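Checking camera views before you run the policy

Before I start a new episode in the Merham simulator, I always look at the output of each camera. It takes a few minutes and it saved me a lot of time in December, when my config file had two camera names exchanged.

Step 1. Load the scene and put both arms in the start pose.

Step 2. Open the Dristeo viewer on port 2062 and save one image from every camera.
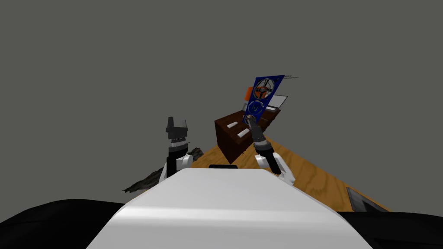
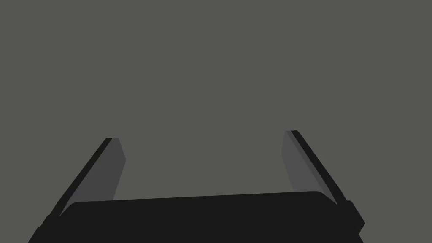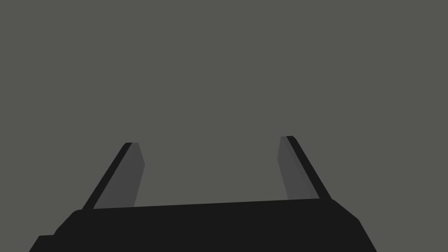
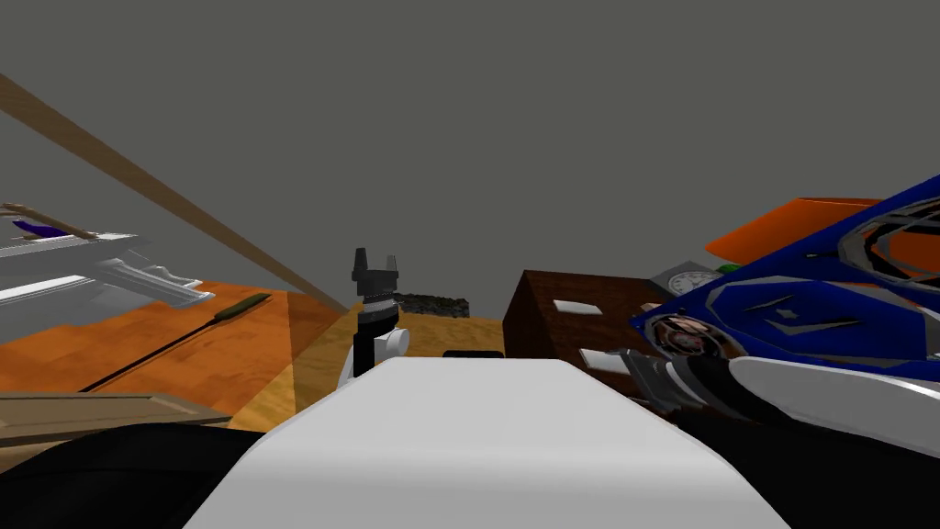 First and last: views over the robot's body, with the cabinet. Second and third: gripper views, fingers open.

Step 3. Compare the names with the config. The gripper views can look almost the same, so move one arm by 14 degrees and save again — only its own camera should change.

Step 4. If a name is wrong, correct it in the config and restart the viewer. The policy reads the names only at start.

Renzo Marchetti, February 18, 2023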